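Section 4. Putting the Cups Out

Applies to the Drestoteo table service guide, Prellthorpe hall kitchen and upstairs annex

Read this section before you touch a cup. It is short, and the last edition was shorter, and people skipped that one too.

4.1 Before you start

You will need a clear stretch of tabletop, one dry towel, one damp cloth and the cups for the sitting. The cups live in the Boros cabinet, lower shelf. The upper shelf holds the cups with no partners, which are kept for sentimental reasons and are not for guests.

1. Wipe the table along the grain. Wiping across it works too, but leaves streaks that show up as soon as somebody opens the blinds.
2. Dry the table. A damp patch under a cup makes a ring, and the ring will outlast your time on the rota.
3. Bring the cups over a few at a time, upright. Stacking them to save a trip is how the Triruvum set became the upper shelf.
4. Check each rim with a fingertip. Anything rough goes back in the cabinet with a strip of tape on it.

CAUTION: Do not slide cups across bare wood. Lift, move, set down. The table was refinished in May and we would like to get a second year out of it.

4.2 Placing the first pair

The first two cups fix the position of everything that follows. If they are crooked, the whole table will be crooked, and you will be invited to admire it for the length of a meal.

1. Choose two cups of different colors. Matching pairs look smart and get mixed up inside 15 minutes.
2. Set the first cup down toward the far side of the table, leaving the near side free for plates.
3. Set the second cup beside it. Leave enough space to get your fingers around either one without knocking the other.
4. Hold the cup until its base is flat on the wood, then let go. Dropping it the last half inch counts as dropping it.
5. Step back to the doorway and look. Adjust once. A second adjustment generally undoes the first, and a third means you should go have some coffee.

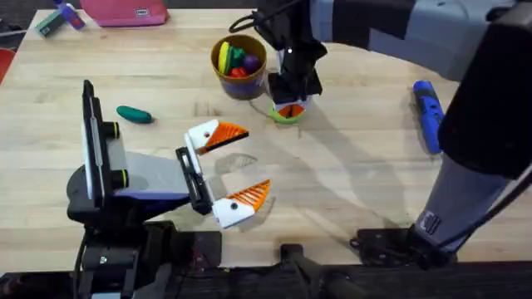
Surely the color rule falls apart the minute somebody wants a refill and grabs whatever cup is closest, wrote a reader of the previous edition, who had been on the Saturday lunches and sounded tired. Would it be simpler to put names on them?

We tried names. The tape came off in the wash and gummed up the drain, and two guests with the same initials are still not on easy terms. Color is the system. If a guest asks which cup is theirs, say the color out loud, with confidence, and move on to the next guest.

NOTE: Green is green, whatever shade. Please do not write in about lime, moss or pistachio. A cup with a band goes by its main color, so a brown cup with a purple band is brown. This was argued over at length and the matter is closed.

4.3 Filling out the rest of the table

1. Work outward from the first pair, one cup per chair.
2. Keep the same gap you used in 4.2. Your hand is the measure. If your hands are unusually large, borrow somebody's.
3. Put neighbors in different colors wherever the supply allows. At full seating, 33 places, it will not allow it everywhere. Put any doubles at opposite ends.
4. Keep handles, where there are handles, pointing the same way. Which way is up to you. It is the one creative decision in this section, so enjoy it.

CAUTION: Do not fill cups before guests are seated. Cold tea looks exactly like hot tea until someone drinks it.

4.4 If something goes wrong

A cup wobbles. Turn it a quarter and try again. If it still wobbles, try it in another spot. If it wobbles everywhere, it is the cup. If every cup wobbles in that spot, it is the table, and you want Section 9.

A cup is missing. Look on the windowsill, then the annex stairs, then the windowsill again with more care.

A cup is broken. Sweep first, then enter it in the log as form 983. The form asks for the cause. "It broke" has been used already, many times, and tells us very little.

There are too many cups. This has never happened.

4.5 Clearing

1. Empty every cup before you lift the tray. Every one, including those that look empty.
2. Collect in the reverse order, far chairs first, and leave the first pair for last.
3. Wash, dry and return to the lower shelf, rims up. Rims down traps the damp, and the shelf paper costs more than you would think for a roll of 100 sheets.
4. Close the cabinet door until it clicks. Then pull it to see whether it meant it.

Continue to Section 5, Saucers. If your table does not use saucers, go straight to Section 6 and count yourself lucky.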